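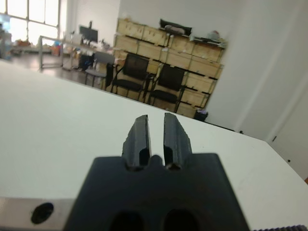
Les deux doigts de la pince au-dessus du plateau blanc.

Porte ouverte chez Osia, Balatberg : le robot range, on regarde

Retour en images sur l'après-midi de février

Le carton d'invitation promettait « une rencontre avec la manipulation bimanuelle ». Il promettait aussi un buffet, ce qui a sans doute aidé. Osia ouvrait pour la première fois son atelier de Balatberg au public, de 14 heures à 18 heures, et avait imprimé un plan d'accès où la gare figurait du mauvais côté de la rivière. Une partie des visiteurs est donc arrivée par le parking des livraisons, en file indienne, entre deux palettes, avec l'air de gens à qui on a demandé de passer par la cuisine.

Le programme tenait sur une demi-feuille. D'abord un mot d'accueil, annoncé à cinq minutes et tenu en vingt. Ensuite les visites par groupes de six, un badge chacun, avec une consigne de silence que les enfants ont respectée mieux que leurs parents. Enfin la démonstration proprement dite : deux bras, une grande table blanche, des objets noirs de forme rectangulaire et l'ambition de les manipuler devant des inconnus.

Il faut dire un mot de l'ambition. On vient voir des robots avec en tête ce que le cinéma en a fait, et on se retrouve devant un exercice de bureau, du genre qu'on expédie soi-même en téléphonant. La déception dure jusqu'au moment où l'on regarde vraiment une pince s'approcher d'un petit objet posé de travers. Après quoi on se tait et, pour certains, on se mord la lèvre. J'ai vu un monsieur en parka accompagner le mouvement de l'épaule, comme au bowling.

La séquence s'appelle Segura. Le nom est écrit au feutre sur le tableau de l'entrée, à côté du code du wifi. Segura consiste à prendre, orienter, déposer et recommencer. L'équipe en a enchaîné 94 dans la semaine qui précédait, chiffre annoncé avec une fierté que personne n'a osé entamer en demandant combien avaient réussi. J'ai fini par poser la question près des thermos. On m'a répondu que le tableau des résultats était en cours de mise en forme. Je connais cette phrase, je l'ai employée pour ma comptabilité.

La pince droite ouverte, pointée vers le petit objet noir. Au milieu de la table, la boîte à bord noir et fond blanc ; le couvercle noir est derrière la pince gauche.

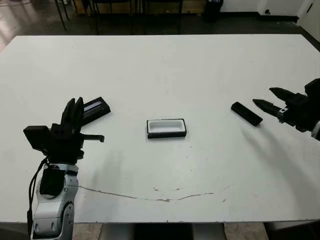
La démonstration, deuxième passage

Notre groupe était celui de 15 h 30. Nous avions pris la place du groupe de 15 heures, lequel était encore au buffet, et nous étions suivis de près par celui de 16 heures, qui avait compris le principe et se présentait en avance pour éviter le mot d'accueil.

La personne chargée des explications parlait doucement et beaucoup. Elle nous a appris qu'un objet plat posé sur une surface plate est une vacherie, le mot est d'elle. Les doigts doivent descendre assez bas pour saisir les bords, mais sans labourer la table. Nous avons tous hoché la tête avec l'expression de gens qui ont déjà essayé de ramasser une carte de crédit sur un carrelage.

Elle a ensuite parlé de la lumière. Le logiciel, baptisé Vasley par quelqu'un qui a depuis changé de service, se sert de ce que voient les caméras pour décider où aller. Un nuage qui passe peut donc compter. Une visiteuse a demandé si un visage trop près de la table comptait aussi. Oui. Nous avons reculé d'un pas, tous ensemble, ce qui fut notre seule manœuvre coordonnée de l'après-midi.

Les questions du public, relevées au vol :

Est-ce qu'il fatigue ? Non, mais il chauffe, et on lui accorde des pauses que l'assistance a jugées généreuses.

Est-ce qu'il peut faire la vaisselle ? La question est revenue à chaque groupe. L'équipe avait parié entre elle sur le délai avant qu'elle tombe, et le record s'établit avant la fin du mot d'accueil.

Combien ça coûte ? Silence, regards vers le fond de l'atelier, puis le prix d'une seule pièce de rechange : 4 000 euros. On n'a pas demandé laquelle. Le monsieur en parka a remis les mains dans ses poches.

Pourquoi deux bras ? Parce que la moitié des gestes ordinaires en réclament deux, et qu'on s'en aperçoit le jour où l'on porte un plâtre. La réponse a été très appréciée d'une dame qui portait justement une attelle, et qui l'a levée bien haut.

J'ajoute à l'actif de la maison qu'on a laissé les gens poser toutes ces questions, y compris les trois fois où c'était la même. J'ai fait des visites de laiteries moins patientes.

Vue prise au ras de la pince, doigts écartés. Le plateau peu profond, noir au bord et blanc dedans, est à droite de la table.

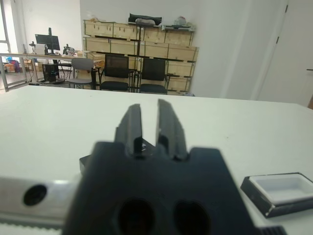
Leandro Cuesta

Puisque me voilà nommé, j'en profite pour préciser dans quelles conditions j'ai rédigé ces légendes. J'avais demandé à Osia un glossaire. On m'a remis un classeur. Il y est question d'effecteurs, de degrés de liberté et de trajectoires nominales, et j'ai décidé dès la page de garde que j'écrirais « pince », « bras » et « mouvement ». Si un lecteur du métier en souffre, qu'il sache que j'ai souffert aussi.

Le passage de 16 h 30 a été le plus suivi. L'heure du goûter approchait et le buffet ne proposait plus que des olives, si bien que les rangs se sont étoffés autour de la démonstration. Le mot « autonome » a été prononcé plusieurs fois, puis nuancé, puis retiré provisoirement. Autonome, m'a-t-on expliqué, veut dire que le bras choisit son geste. Cela n'interdit pas à un être humain de se tenir prêt à côté d'un bouton rouge, avec une concentration de gardien de but. Cet être humain n'a pas mangé une seule olive et je tenais à le signaler.

Un essai a été interrompu peu après. Aucun drame : le bras s'est arrêté au-dessus de la table, l'équipe a tapé quelque chose, le public a chuchoté comme à l'opéra quand un projecteur grille. Un garçon a proposé d'éteindre et de rallumer. On lui a dit que c'était à l'étude. On l'a fait trois minutes plus tard, en tournant légèrement le dos, et le garçon a eu la délicatesse de ne rien dire. Pas sa sœur.

Ce qui m'a le plus intéressé se passait entre les essais. Quelqu'un s'avançait, remettait l'objet sur la table, le décalait d'un rien, le tournait un peu, reculait, regardait, revenait le décaler encore. Cela ressemblait à une nature morte qu'on prépare pour un peintre difficile. J'ai demandé pourquoi ne pas le laisser toujours à la même place. Réponse : parce qu'il apprendrait la place et pas l'objet. J'ai eu un professeur de solfège qui aurait dû travailler chez Osia.

On nous a aussi montré, sur un écran du couloir, une compilation des ratés de l'hiver. Chutes, pincements dans le vide, un couvercle expédié vers une plante verte. C'était de loin le moment le plus applaudi, et je suggère à la maison de l'inscrire au programme officiel de la prochaine édition, avant le mot d'accueil ou à sa place.

Le fascicule distribué à la sortie compte 246 pages, annexes comprises. J'ai vu plusieurs exemplaires sur le muret du parking des livraisons. Le mien est à la maison, il surélève une lampe, et je m'engage à lire au moins le chapitre sur la préhension.

L'objet noir tenu par la pince gauche, au-dessus du support plat et déjà en partie dedans. La pince droite est ouverte, sans rien entre les doigts. 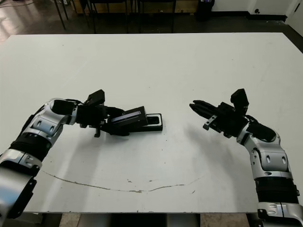

Onyekachi Ojo trouve que j'exagère sur la longueur du mot d'accueil, mais pas sur le reste. Son message, reçu après lecture d'une première version de cette page, ajoute qu'il aurait fallu parler davantage du relâchement : « Tout le monde guette la prise, et c'est en lâchant qu'on rate. Ouvrir trop tôt, ouvrir trop tard, repartir avec l'objet collé au doigt. Si tu corriges une seule chose, mets ça. » Voilà qui est mis. Le message se terminait par une remarque sur les olives, que je garde pour moi.

Renseignements pratiques

La prochaine ouverture de l'atelier n'est pas fixée. Osia attend de savoir si la salle du haut sera libérée, ce qui permettrait d'y installer le buffet et de séparer deux publics qui se sont beaucoup gênés. Les inscriptions se feront à l'accueil de Balatberg, toujours par groupes de six. Les enfants sont admis à la démonstration, les poussettes restent dans le couloir, et les sacs à dos se portent devant.

Le plan d'accès a été corrigé. La gare est désormais du bon côté de la rivière, mais l'entrée principale a disparu sous la légende. En attendant le prochain tirage, suivre les palettes.

Textes et légendes : L. C. Les photos peuvent être reprises en mentionnant l'atelier Osia, Balatberg.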